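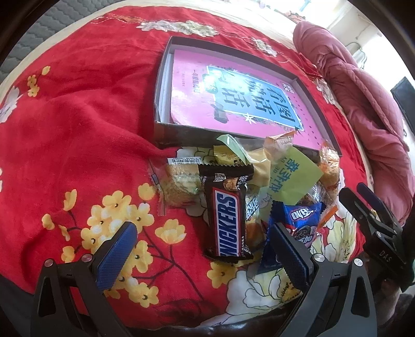

Search the help desk
Enter a keyword or ticket number
Go

Ticket 3899: Red plush blanket shedding onto everything
Posted by Rochelle Doolan, August 24, 2024
Status: closed

Hello, and thank you for reading, I know this is a long one. I bought a Teltevico plush blanket for the guest bed, the bright red one with the flowers, and I do love it. It's soft and cheerful and my niece claimed it the minute she arrived. The trouble is the fluff. Red fuzz on the cream sheet, red fuzz on her socks, and she will use that bed as her table, so it gets on the snacks and into the box with her Chinese picture-talk book too. I've peeled fuzz off a Snickers wrapper more than once this week!

What I've tried so far:

Shook it out over the porch rail. A great cloud came off, and by bedtime it was shedding again.

Washed it cold, on its own, with my usual softener. Worse, if anything. The lint screen was packed solid.

Went over it with a sticky roller. I used up roughly 44 sheets and gave up before I reached the far corner.

Is it faulty, or am I washing it wrong? I'd hate to send it back.

Reply from Ignacio Achterberg, Istside Home Help

Hi Rochelle, what a lovely clear write-up, and please don't send it back yet. Fresh plush holds a lot of loose fiber from when it was cut, and softener coats the pile so the loose bits cling and then let go later, usually onto something pale. Could you try this for me?

1. Wash it cold again, alone, with half your normal detergent and no softener at all. Add a cup of white vinegar to the rinse.
2. Tumble on no heat for twenty minutes, then stop and clean the screen. Do that twice more.
3. Hang it over a rail to finish, and brush it one way with a soft clothes brush.

Leave the sheet off until the blanket is done — otherwise you'll be chasing the same fuzz back and forth. If you can still pull a pinch of fluff out with your fingers after that, write back and we'll swap it.

Update from Rochelle

Did all three steps, and had to borrow a brush from next door. The first screen was dreadful, the second much less, the third just a thin pink film. I rubbed a white washcloth over it afterward and got maybe four hairs. The sheet has been back on for two nights now and I'm happy. Please close this, and thank you, Ignacio, you've been so kind about a bit of fluff.

Comments

ormsby_gran: The vinegar worked on my green one as well. Took two rounds.

Pat in Rarneo: Does this go for the fleece kind, or only plush?

Ignacio Achterberg: Fleece too, Pat, but skip the brushing.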